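Pakora Hand-Held Gripper Hire: Your Questions

Do I need to know anything about robots?
Not a thing! If you can pick up a cup and put it down again, you'll get on fine. You hold the gripper in your hand, do the job as you normally would, and the recordings can be used later to teach a robot arm.

What comes in the kit?
Two grippers, a charger for each, a printed guide and a padded case. We also put in spare printed markers — they do get scuffed, and a worn one can spoil a good afternoon's work.

How long can I keep it?
The usual hire is two weeks, and you're very welcome to ask for longer. August fills up quickly at Nuritstead, so do drop us a line early if you have your eye on it.

Is there a deposit?
Yes, £200, which goes back to you once the kit is home and we've given it a look over. Collection is from our Tetby counter, or Baptiste Couriers can bring it to your door.

What sort of room works best?
Somewhere well lit, with a table or two and enough space to move your arms freely.

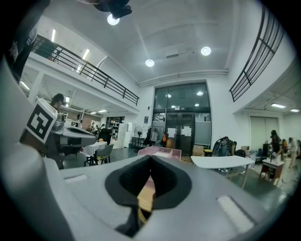
A big hall is lovely if you can get one, but plenty of our customers manage very happily in a kitchen. Other people can carry on with their own work nearby, though please let them know you're recording.

How many recordings will it hold?
Up to 500 short ones, and then you'll need to copy them across to your computer. The guide takes you through it, and we're always glad to talk it over on the phone if you get stuck.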